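Saturday, March 9, 2019

Third pass on the Tondlow primary poll. Konrad fixed the weights overnight, so the tables in the shared folder are good again. Anything printed before this morning should go in the bin.

- Sample is 1026 likely primary voters, landline and cell combined. The cell share is 53 percent, higher than in November.
- Asked the Senate matchup before the county questions this time. Last round it came after the road tax item and I think that soured people on the incumbent.
- Undecideds are still too high in Stuveck. Need callbacks there, evenings only.

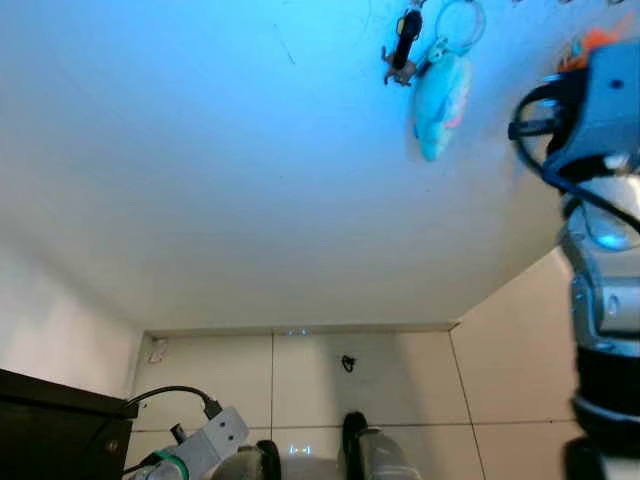

- Baran precincts: some 20 records have no party registration. Matched what I could against the voter file and left the rest blank.

Open-ended answers are slow going. Iwona and I coded the first 100 separately and then compared. We disagreed mostly on "health care" against "cost of living", where people talk about premiums and rent in one breath. For now both codes are allowed on one answer. Second mentions go in their own column.
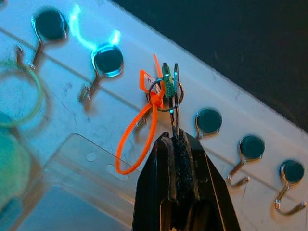
Edmund Żak thinks double coding will inflate the totals and wants only the first mention in the topline. He also asked for the Stuveck numbers to stay out of the release until the callbacks are done. Agreed on Stuveck, will run the topline both ways before deciding on the other.

To do: callback list to Sang, rerun age by party with the new weights.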